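Section 4. Packing Your Snack Box

By now you should have your box built and your table covered, and you may be itching to start tossing things in. Please hold off for just a few minutes more! A snack box that is packed in a sensible order travels better, looks nicer when the lid goes up, and saves you that sad little moment when somebody opens a croissant and finds crumbs.

Before you begin

The standard Zorisach box is meant to carry up to 600 grams of snacks, and the small Niazi box up to 400. Those are weights for the food with its wrappers on, so just read the numbers off the packets and add them up. Set aside anything with a best-by date less than 31 days off and enjoy it yourself with a cup of tea.

1. Spread a clean tablecloth and tip all of your snacks out onto it in one heap. Any cloth will do, though we are fond of a flowery one.

2. Turn the packets over as you go and feel along the crimped ends. A sealed bag pushes back a little when you press it.

3. Stand the open box right beside the heap, with the rear flap up, so that you aren't carrying things across the room.

4. Pick up one packet at a time and lower it in. Hold it upright, and keep your grip gentle on the puffy bags.

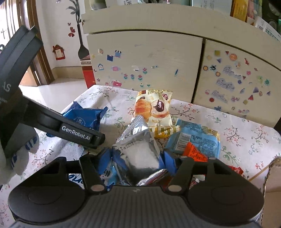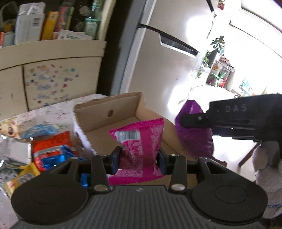 Snacks on the flowered cloth, and the pink packet at the open box.

5. Flat, firm packets go in first, standing on edge like books on a shelf. Leave the row a bit slack at this stage.

6. Pastries come next. Croissants and filled rounds dent easily, so give them a corner of their own and don't lean anything on them.

7. Puffed bags go in last, along the top. If one won't fit, take something else out and try it in another spot. Squashing the air to one end is asking for a split seam.

8. Fill any gaps with crumpled paper, fold the flaps down, and tip the box gently to 90 degrees. If you hear a big slide, open it up again and add more paper.

Note: Mixing sweet and salty is fine as long as everything is sealed. We like to put something bright near the top, a pink or purple wrapper for instance, so the box looks cheerful when it's opened.

Caution: Chocolate fillings don't care for a hot car. If the box has to wait in summer, keep it indoors and out of the sun.

Caution: Never pack loose nuts in a box going to somebody you don't know well. Use the allergy card from the Imov sticker sheet and tuck it in where it will be seen first.

Last updated: December

Comments

zavham_fan: I did the pastries first and ended up with croissant flakes all over. Second box went in the order you give here and was much better, thank you!

twoboxes: Does the 400 limit include the paper filling?

Reply from Zorisach Help: No, just the snacks in their wrappers. Pad away!

Contact Zorisach Help | Copyright Zorisach | Back to top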